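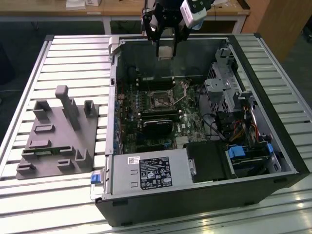 Tower on its side on the slatted table, side panel off, gripper over the motherboard.

Residual force policies for connector insertion: what held up

I have been putting off writing this because the result is less clean than I would like. The short version is that a learned residual on top of a plain impedance controller beat both the controller alone and the end-to-end policy on insertion inside a desktop case, and that most of the gain came from a change to the data, with the network playing a smaller part.

Background for anyone who skipped the October post. The task is to place and seat small parts in a PC tower. On a bare board bolted to a plate this is close to solved. Inside the case it is harder, mostly for geometric reasons. The drive cage rises from the floor of the chassis and takes away a good share of the approach angles. Cables run toward the drive bays and will move if the wrist brushes them. The sheet metal reflects, so depth near the walls is poor. A policy trained on the bare board does not transfer. I tried it first anyway and it failed in the way you would expect: it picks an approach the case does not allow, makes contact early, and reads that contact as the socket edge.

The setup has three layers. A planner proposes a pre-insertion pose from the wrist view. An impedance controller takes the fingers down along the board normal with low lateral stiffness. The residual policy adds a bounded correction to the commanded pose, using the last half second of wrist forces and a cropped image. The bound is 5 mm in translation, with a small rotation limit that I set by hand and never tuned properly. If the correction saturates for too long, the arm retracts and the planner gets another turn.

The bound matters more than I expected. Without it the policy learned to fix planner errors by dragging the part across the board, and that is a good way to shear off capacitors. With it, bad pre-insertion poses end in a retract. Cycle time goes up a little. I stopped replacing boards as often, so I will take the trade.

Data

The first dataset was 3,000 teleoperated attempts, nearly all on the plate. The second was 744 attempts inside the case, collected by Lilibeth Tiongson and me with the same controller underneath. We labeled contact onset by hand on the second set. It was tedious and I would do it again.

Training on the large set alone gave a residual that was slightly worse than no residual. Training on both, mixed in proportion to size, was about even with the baseline. Training on the small set alone was clearly better than either. The best result came from pretraining on the large set, then fine-tuning on the in-case data with the contact labels as an auxiliary target. I had assumed the auxiliary loss was a minor detail. Removing it lost more than removing the image input did.

My reading is that the force history is ambiguous in the case. A finger grazing a heat sink and a part touching the lip of a slot look similar for the first few samples. The contact label forces the encoder to keep the information that separates them. I have not shown this directly. A probe on the frozen features is consistent with it, but probes are consistent with a lot of things.

Evaluation

I ran 553 in-case trials on the final model, spread over several target locations, with the tower shifted by hand between blocks of trials. A trial counted as a success only if the part was seated on the first or second descent with no contact outside the target region. That second condition is stricter than what I used in October, so please do not compare the two posts directly.

Failures fell into two main groups. The larger was grasp slip: the part rotates between the fingertips during a light lateral contact, and the policy has no good estimate of the in-hand pose afterward. The smaller was the planner choosing a pose too near the cage, followed by a retract, followed by the same pose again. The planner has no memory of what it just tried. That is a bug in my design and has nothing to do with learning.

The end-to-end policy, which we call Perness internally, did better than the controller alone on targets in the open middle of the board and worse everywhere else. It was trained on the same data. I do not read this as evidence against end-to-end methods in general, only that this amount of data does not cover the edges of the case.

Things I would not claim

One chassis layout was used for all of the above. I have no numbers for a second. The force threshold for the retract was picked on the same hardware that I tested on, and it probably encodes something about the stiffness of this particular board mount. Memory modules are not in these results either. They need far more force than the small parts and the current fingers flex under it.

Next

In-hand pose is the obvious target. Lilibeth has a version of the Cabrera estimator running on logged data, and it catches most of the slips offline, with enough lag that I am not sure it helps online. I am also going to give the planner a short list of rejected poses, which should take an afternoon and which I should have done before collecting anything.

Configs and the contact labels are in the Stutitska repo under the residual branch. The labeling tool is there too – it has one undocumented key binding that deletes the current segment, so save often.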